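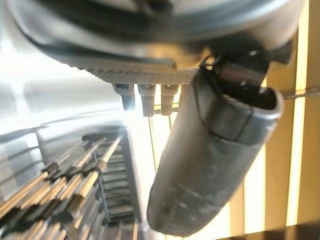
그리퍼 손가락과 금속 봉 랙, 손목 쪽에서 본 모습

오픈데이 체험 참가자를 모십니다 (Clostura 로봇 작업실)

안녕하세요, Clostura에서 로봇 팔 프로그램을 짜고 있는 카마타 유토입니다. 작년 오픈데이 때 "구경만 하다 가니까 좀 아쉬워요"라는 말을 정말 많이 들었거든요. 그래서 5월에 여는 이번 오픈데이에는 직접 조작해 보실 분들을 따로 모집합니다!

자리는 모두 16명이에요. 로봇을 한 번도 만져 본 적 없는 분도 괜찮고, 오히려 그런 분이 많이 오셨으면 좋겠어요. 저는 늘 같은 화면만 들여다보는 사람이라 처음 보는 분이 어디서 헷갈리는지 영 감이 안 오더라고요. 만 16세 이상이면 신청하실 수 있고, 미성년자는 보호자 동의서를 같이 보내 주세요.

당일에는 먼저 펨커 바커르 씨가 작업실을 한 바퀴 안내해 드리고요, 그다음 두 명씩 짝을 지어 조종 장치로 팔을 움직여 봅니다. 한 조에 56분씩 잡아 놨어요(왜 한 시간이 아니냐면 시간표를 짜다 보니 그렇게 됐습니다). 물건에 천천히 다가가는 연습부터 하고, 손에 익으면 집어서 옮기는 것까지 해 볼 거예요. 끝나면 차 한잔하면서 어디가 어려웠는지 편하게 얘기해 주세요. 저는 옆에서 열심히 받아 적겠습니다.

참가비는 3000원이고 음료와 간식이 포함돼 있어요. 긴 머리는 묶고 오시고, 늘어지는 목걸이나 스카프는 사물함에 넣어 주세요. 굽 높은 신발도 피해 주시고요. 조종은 앉아서도 할 수 있으니 필요하신 분은 신청서에 적어 주시면 의자와 높이를 맞춰 둘게요.

신청 마감은 2023년 2월 10일 금요일입니다. 이름, 연락처, 그리고 로봇한테 시켜 보고 싶은 일 한 가지를 적어서 참가 담당 자바리 와웨루 씨에게 메일로 보내 주세요. 길게 안 쓰셔도 돼요, 한 줄이면 충분합니다. 신청이 넘치면 추첨으로 정하고 결과는 모든 분께 알려 드려요.

오시는 길: Clostura 본관 143호. 정문으로 들어와 왼쪽 복도 끝입니다. 주차장이 좁으니 가능하면 버스로 와 주세요!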